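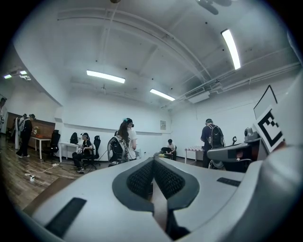
Robots will be folding our laundry about the time my grandchildren retire, one reader wrote after our July piece on the Tapley warehouse, and could we please stop printing promises. I read the letter aloud to the head of training at Wuka, who asked to be left unnamed.

"I agree with most of it," she said. "I'd take out the laundry, because laundry is harder than what we do."

Her group works on small table chores, such as picking up a ball or moving something onto a plate. People do the job first, holding a gripper in each hand, and the machine learns from the recordings. She said a new hire needs a couple of hours to stop using the grippers like tongs. After that the motions get smoother and the recordings are worth keeping. The set for this one chore stands at 1,986 takes.

I asked why so many, for something a toddler can do.

"A toddler has been practicing all day, every day," she said. "And the toddler drops it too. We just don't write that down."

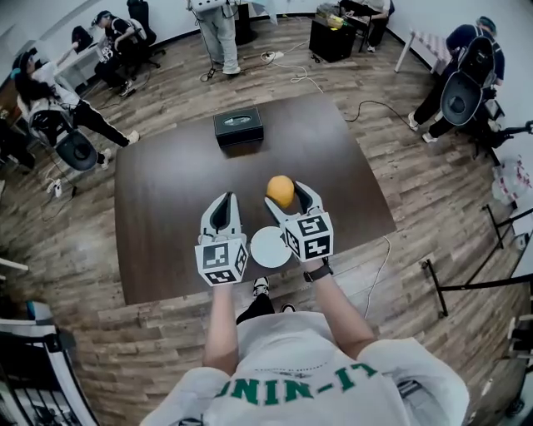
## What it can do today

The last full test was run at Prutunow, on tables the machine had not seen before. It was given 704 tries at putting a ball on a plate and got 354 of them right. She gave me both numbers without my having to push.

"That's half. Would you keep a dishwasher that cleaned half the plates? On our own tables it does a lot better, but our own tables don't prove much."

Most of the misses came at the end of the move. The machine closed on the ball well enough, then let go too early or too high, and the ball rolled. Round things are bad for this. 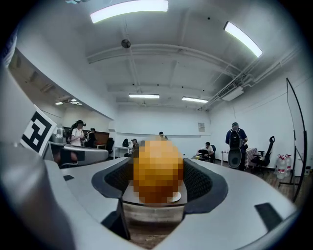 Soft pads help with the grip, she said, but they do nothing for the timing, and timing is where the group is spending its money this year.

Shop floors are a different story. Nemance has 2 arms sorting returned parts into bins, and she thinks that kind of work is close to being ordinary. The bins stay put and the lights stay on. A kitchen changes every time somebody makes a sandwich.

I asked if she would put a date on the home version.

"No. I gave one once, to a customer, and he still brings it up."

She does her own dishes by hand. Her answer to the reader was that he should hang on to his laundry basket for now, and write again when we run the next test results.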